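Progress report, second reporting period: Borkton Shared Kitchen, equipment and fit-out grant

Covers April through July. Prepared by the project office for the grants team at Storar.

## Summary

The grant pays for furnishing and equipping the shared kitchen on the ground floor of the Borkton building so that local groups can use it for cooking sessions and community meals. In the first period we cleared the old room, repaired the plumbing and had the electrical work signed off. In this period we moved on to furniture, storage and tableware.

Most of the planned work is done. The tables are in, the small storage pieces have been delivered, and we have agreed on a standard layout for the table setup. Two items are late: the tall cupboard for the back wall and the second batch of plates. Both are covered under "Delays." We are not asking for a change to the end date.

Spending is within budget on every line except delivery charges.

## Furniture

The tables came from Kariuki in May. They were delivered flat and put together on site over two mornings. One had a damaged leg bracket, and Kariuki sent a replacement the following week at no charge. All of the tables have been checked for level and are in use.

We chose brown tops for all of them. The groups we spoke to before ordering wanted a surface that doesn't show every mark. We have asked users to put a mat under anything straight off the stove, and a reminder is posted by the door.

The tall cupboard was ordered from Fatine along with the small wooden pieces. The small pieces arrived in June. The cupboard did not.

## Storage and tableware

The original proposal put all mugs, plates and dry goods in closed wall units. After the first few sessions we changed this. New users could not find anything, and people opened every door in the room looking for a mug. We now keep the everyday items out on open stands and use the closed units for spare stock and for things that are only needed once in a while.

The change was discussed with Storar by phone in May and cost less than the wall units. The difference was $238, which we have left in the storage line for now.

The open items are:

- A mug stand in light wood, with a post and short pegs. Mugs hang by their handles and do not take up shelf space.
- A wooden plate rack with pegs, for the plates in daily use.
- A round wicker basket for produce. It can go from the storage shelf to the table without anyone having to repack it.
- A light wood drawer unit for small utensils. It is low enough to stand at the side of the table.

We tried three positions for the mug stand. At the front it was in the way of people working. At the side it was too close to the drawer, which needs space to open. It now goes at the back of the table near the middle, with the produce basket to the left and the drawer to the right.
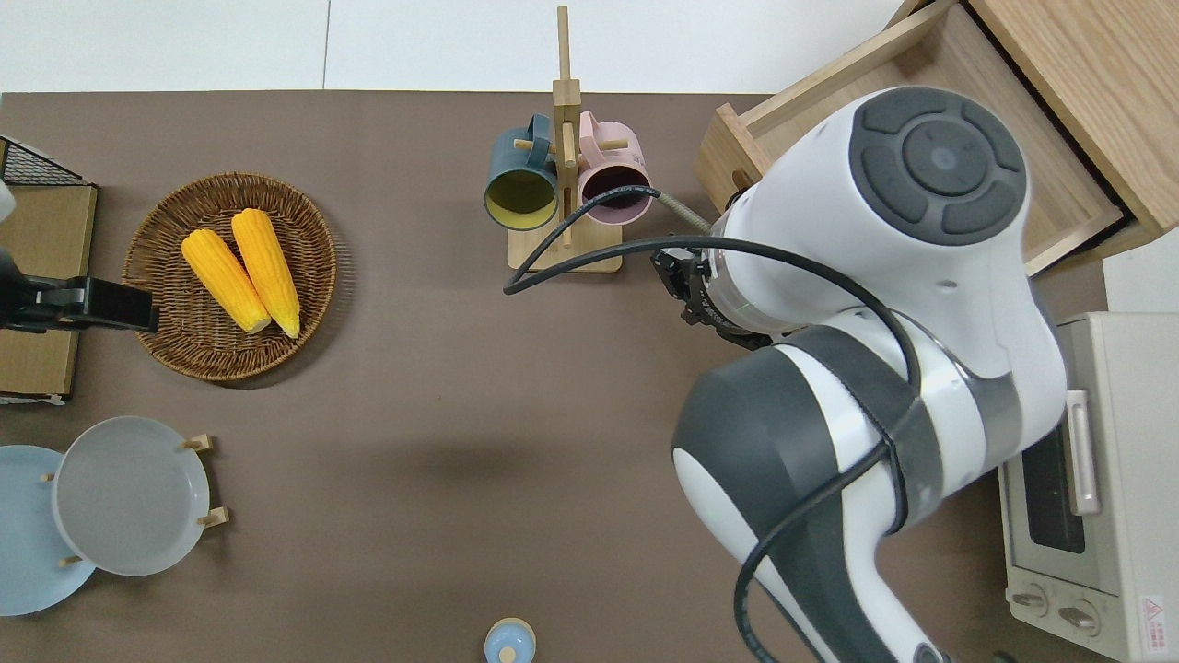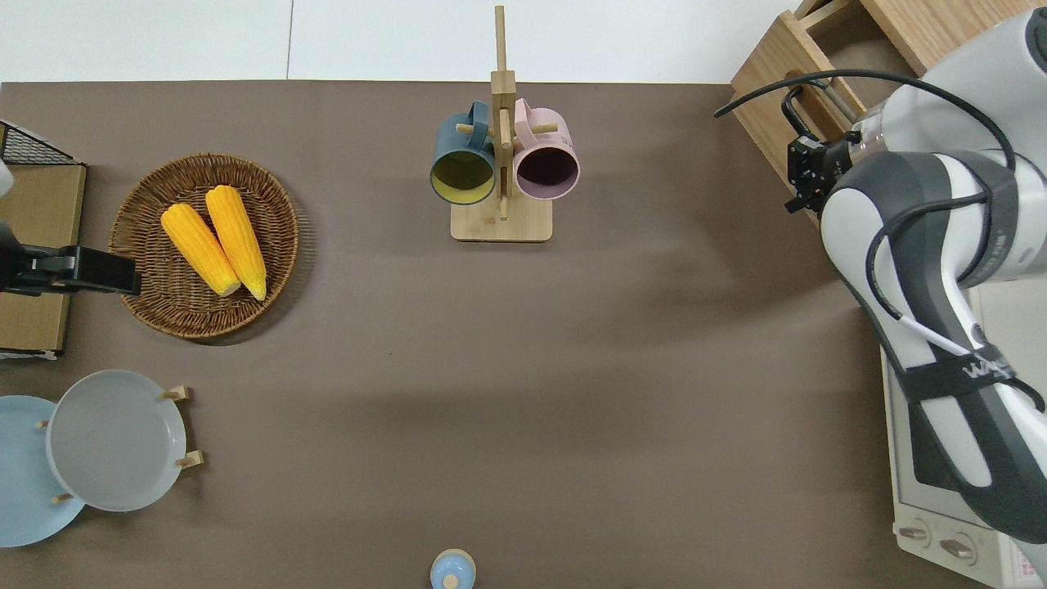
Both views show the mug stand, with a teal and a pink mug on it, and the basket with two ears of corn.

## Use of the room

Thirteen groups have signed up to use the kitchen, and all of them have held at least one session. The target for the full grant period was 20. Four more groups have asked about evening times, and we expect to confirm them when the fall schedule opens.

Total attendance for the period was 289. This counts each visit, so a person who came to three sessions is counted three times. We do not collect names at the door and can't report the number of separate individuals. If Storar needs that figure for the final report, we would have to add a sign-in sheet, and we would like to know by the end of August.

Most sessions are a group cooking and eating together. The afternoon slots fill first. Mornings are still quiet, and we have started offering them to groups that want to do preparation for an event held somewhere else. Two groups have taken this up.

## Feedback from users

We left comment cards on the counter from May onward. The main points:

- Open storage is easier to use than the closed units. This was the most common comment.
- The pegs on the mug stand are short. Several people said a mug with a wide handle can slip if it is hung in a hurry. We have moved the widest mugs into the closed units.
- Mixed colors are useful. People can tell their mugs apart during a session. We had planned to buy everything in white and have dropped that idea.
- The drawer gets left open. It is at hip height for most adults and people walk into it. We are looking at a soft-close runner.
- There is not enough counter space next to the sink. This was raised in the first period as well and can't be fixed within this grant.

## Care and cleaning

Each group gets a one-page closing list. It asks them to wash and dry all tableware, put the plates back in the rack, hang the mugs, wipe the tables and take any leftover produce home. The basket has to be emptied at the end of the day and shaken out over the bin. We had some trouble in June with fruit left in it over a long weekend, and the line about the basket has now been moved to the top of the list.

The wooden pieces are wiped with a damp cloth and are not soaked. We oil them once per period. The first oiling was done in July and took under an hour.

## Delays

**Tall cupboard.** Fatine first gave us a June date, then moved it to August. The reason given was a shortage of door fittings. We have not paid the balance. Until it arrives, spare stock is kept in lidded boxes in the hallway closet, where it is dry but awkward to reach. If the August date is missed we will cancel and buy a similar unit from Kariuki, which has one available at a slightly higher price.

**Second batch of plates.** The first batch arrived complete. The second arrived with several chipped pieces and was sent back. The supplier has agreed to replace the full batch. Groups with large numbers have been asked to bring some of their own plates in the meantime.

## Budget

Furniture is fully spent and came in on budget. Storage is underspent because of the change to open stands and the unpaid cupboard balance. Tableware is on budget, assuming the replacement plates are supplied without further cost.

Delivery charges are over the planned amount. The proposal assumed one combined delivery for the small pieces and the cupboard, and we will now be paying for two. We would like to cover the overspend from the storage line and ask for Storar's written agreement to this.

## Next period

1. Take delivery of the tall cupboard and move the spare stock out of the hallway closet.
2. Receive and check the replacement plates.
3. Fit the soft-close runner to the drawer unit, if one can be found in the right size.
4. Confirm the four groups waiting for evening times.
5. Mark the storage positions with small labels so that items go back to the same place after each session.
6. Buy a second mug stand with longer pegs. The first will stay in use.

The receipts for this period and the updated inventory are attached as separate files. The inventory lists each item by location and will be updated again when the cupboard is in place.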